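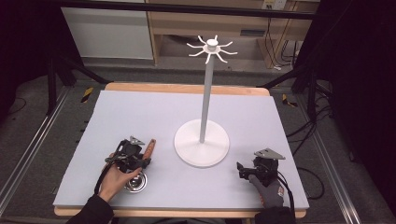 *White mug stand, eight hooks, with a steel mug on the board beside it.*

**Peltonen Aerial Members' Board: Equipment and Flight Practice**

**Thread: Altitude limit for the Lornstead survey flights**

**L_Kinnunen (moderator)**
Members are asked to comment on the proposed working altitude for the July mapping flights over the Lornstead orchard. The draft plan specifies 200 feet for all passes, flown with the Prastard camera drone. Replies received by Thursday will be considered before the plan is submitted.

Lempi Kinnunen
Flight Coordination

**gatness_north**
I support 200 feet. The images from the Gatness field last season were taken at 300, and individual tree rows could not be separated along the eastern boundary. The additional battery changes are acceptable.

**rotorwash7**
I must disagree with the previous member. The difficulty at Gatness was insufficient overlap between passes. I reviewed all 123 images from the eastern section, and the gaps are plain at any altitude. Flying lower with the same spacing will make the gaps wider.

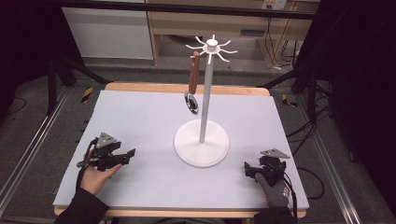 My recommendation is to remain at 300 feet and bring the flight lines closer together. The plan should also state the overlap as a figure. At present it says only "adequate," and two pilots will read that word differently.

**gatness_north**
The point regarding overlap is fair, and I withdraw my remark about the cause. I do not withdraw the preference for the lower altitude. The orchard owner has requested detail on individual crowns.

**fieldcase**
Has the wind been considered? The ridge west of Lornstead produces gusts after midday. Any schedule with additional passes should begin at 7:00 a.m. Please also confirm whether the spare propellers were returned to the Peltonen cabinet. The sign-out sheet shows 2 sets outstanding.

**rotorwash7**
One set is with me and will be returned. I have no knowledge of the other.

**L_Kinnunen (moderator)**
The replies are noted. A test pass will be flown at each altitude over the same four rows, with identical overlap, and the results will be posted in this thread. The member holding the remaining propeller set is requested to contact me directly.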